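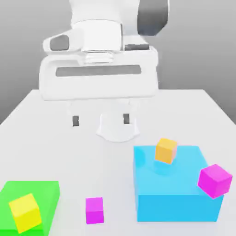

A simulated sorting task with the gripper open over the table. Cubes go on the blue and green boxes.

Call for participants: gripper comparison study, Haverford

Skikela is looking for 29 adults to help us compare two parallel grippers and two controllers on simulated tabletop tasks. You will steer a robot arm on screen, pick up small colored cubes and set them on larger boxes. Trials are scored on time and on where the cube ends up.

What you will do
One visit lasts 2 hours, with a break halfway. You start with a short practice round on each controller, then work through the trials in the order given on your sheet. Between blocks you fill in a one-page form on comfort and ease of use. We record your hand movements on the controller — no video or sound.

Who can take part
You must be 18 or older, able to use both hands, and have normal or corrected vision. Robot or gaming experience is fine but not needed. People who took part in the Uvent controller trials can't join this one.

Where and when
Trikent Building, Room 139. Sessions run Monday evenings in June and start at 5:30 p.m. Street parking is free after 5.

Payment
$45 per visit, paid by gift card at the end. You may stop at any time and will still be paid.

To sign up, call the study desk at extension 363 and ask for Yolanda Tillman. Please say which hand you write with. Questions about the tasks or the data should go to Ekaette Ibrahim, study lead, at the same extension.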